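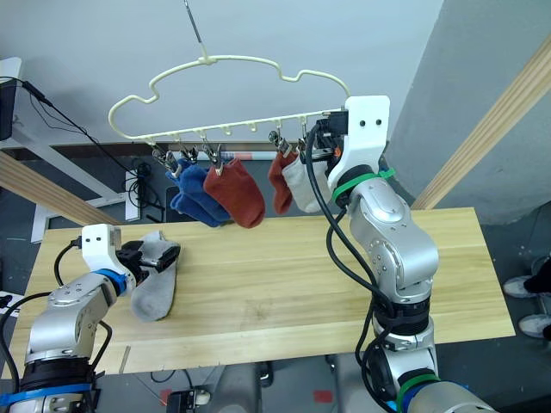 Figure 13. Clip hanger with socks on the lower bar.

Section 13: Hanging Small Items

This section applies to the Lokel clip hanger supplied with Bonura laundry room sets. Read it in full before the hanger is used for the first time. Assembly of the suspension wire is covered in Section 12.

Before hanging

1. Suspend the hanger by its wire from a fixed support. The lower bar must be level.
2. Place a table or other clean, flat surface beneath the hanger. Items waiting to be hung may be laid on it.
3. Sort the socks by pair. Turn each sock right side out and straighten the heel and toe.

Hanging the socks

4. Steady one end of the hanger. An unsupported hanger will swing when a clip is opened.
5. Lift one sock by the cuff, leaving the toe to hang down.
6. Open a clip, insert the edge of the cuff, and release. The clip should grip the ribbed band only.
7. Continue along the bar. Keep the two socks of a pair on neighboring clips where possible.
8. Hang heavy items near the middle of the bar. Where only a few items are hung, divide them between the left and right sides.

Note: Clips may be moved to any of the small hooks on the lower bar. Hooks may be left empty between items to allow air to pass. Order spare clips under part number 2304.

Note: Dark and light socks should not touch while damp. Leave at least one empty hook between them.

CAUTION: Do not pull a sock downward to remove it. Open the clip fully first. Pulling may stretch the cuff or detach the clip from its hook.

CAUTION: Do not hang shoes, wet towels, or coats from the lower bar. Do not bend the suspension wire to shorten it.

Removing and storing

9. Open each clip and lower the sock onto the table. Fold pairs together as they are removed.
10. Wipe the hanger and clips with a dry cloth. Store them indoors, away from direct sunlight.

For replacement hangers, order part number 2855 from the Ristadham parts counter, open from Monday. Care of knitwear is described in the Leiva fabric supplement, sheet 203.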